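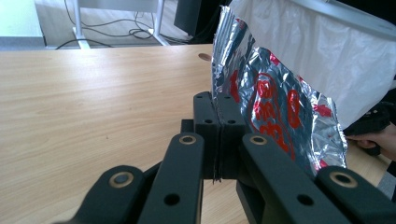
¿Dónde se deposita el papel de aluminio usado una vez arrugado?

En el contenedor de envases ligeros, siempre que esté limpio de restos de comida y agrupado en una bola compacta. El aluminio sucio que no pueda limpiarse se deposita en la fracción resto.

Guía práctica para la recogida y separación del papel de aluminio en cocinas y comedores
Servicio de Residuos, Centro Residencial Domness

Objeto de la guía

La presente guía establece el procedimiento que deben seguir los residentes y el personal de las cocinas compartidas para retirar, limpiar y depositar el papel de aluminio de uso alimentario. Se aplica tanto al rollo doméstico como a los envoltorios de aluminio, lisos o impresos, que acompañan a bocadillos, chocolates y otros alimentos. Sustituye a las instrucciones expuestas hasta febrero en las puertas de los armarios.

Material necesario

Un paño húmedo o una esponja reservada para esta tarea.
Un recipiente pequeño con tapa, destinado únicamente al aluminio.
Guantes de cocina, recomendables cuando la lámina tenga bordes rasgados.

Comprobación previa

Antes de separar una lámina conviene confirmar que se trata de aluminio. Para ello se arruga con la mano y se suelta: el aluminio conserva la forma que se le ha dado, mientras que el plástico metalizado tiende a recuperar la suya. Los envoltorios de plástico metalizado, como los de muchas bolsas de aperitivos, también van al contenedor de envases, pero no deben mezclarse en la misma bola.

La tinta de los envoltorios impresos no impide su separación. Sí deben retirarse las etiquetas de papel, las cintas adhesivas y las capas interiores de papel encerado cuando se desprendan con facilidad. Si la capa de papel está pegada a toda la superficie, el envoltorio no se incluye en la bola.

Procedimiento

1. Deje enfriar la lámina si procede del horno o de la plancha.

2. Extiéndala sobre la encimera con la palma abierta, sin estirar los bordes. Los pliegues cerrados retienen migas, queso y grasa.

3. Retire los restos sólidos sobre el cubo de orgánica.

4. Pase el paño húmedo por ambas caras. No es preciso emplear agua caliente ni detergente para restos ligeros. En caso de grasa abundante puede aprovecharse el agua del último aclarado de la vajilla.

5. Seque la lámina o déjela escurrir junto al fregadero.

6. Arrúguela de fuera hacia dentro, recogiendo primero las puntas.

7. Añádala a la bola que se encuentre en el recipiente y presione el conjunto.

8. Cuando la bola alcance el tamaño de un puño, llévela al contenedor de envases. No la introduzca en una bolsa cerrada aparte.

Las láminas pequeñas y sueltas se pierden con facilidad durante la clasificación en planta, motivo por el que se solicita reunirlas.

Reutilización

Una lámina limpia y sin perforaciones puede utilizarse hasta 3 veces para cubrir fuentes o proteger alimentos secos. No se reutilizará cuando haya estado en contacto con carne, pescado o huevo crudos. Tampoco se recomienda el contacto prolongado con alimentos ácidos o muy salados, como tomate, limón o encurtidos, para los que se dispone de recipientes de vidrio en el armario bajo.

El papel de aluminio no debe introducirse en los microondas de las cocinas compartidas.

Recipientes y horarios

Cada cocina cuenta con dos recipientes para aluminio del modelo Budley, situados junto al fregadero y junto a la salida. El personal de limpieza los revisa a las 8 de la mañana. Las bolas que contengan restos de comida se trasladarán a la fracción resto sin abrirlas.

En la cocina Skarkon, de uso común para celebraciones, corresponde a quien haya reservado el espacio vaciar el recipiente antes de devolver la llave. Las bandejas rígidas de aluminio se aclaran, se aplastan y se depositan por separado, sin incorporarlas a la bola.

Consultas

Las dudas sobre materiales no contemplados en esta guía pueden dirigirse a Meenakshi Rana, responsable del Servicio de Residuos, en la oficina de la planta baja del edificio Vlad. Las solicitudes de recipientes adicionales se presentan en el mismo lugar, indicando la cocina y el uso previsto.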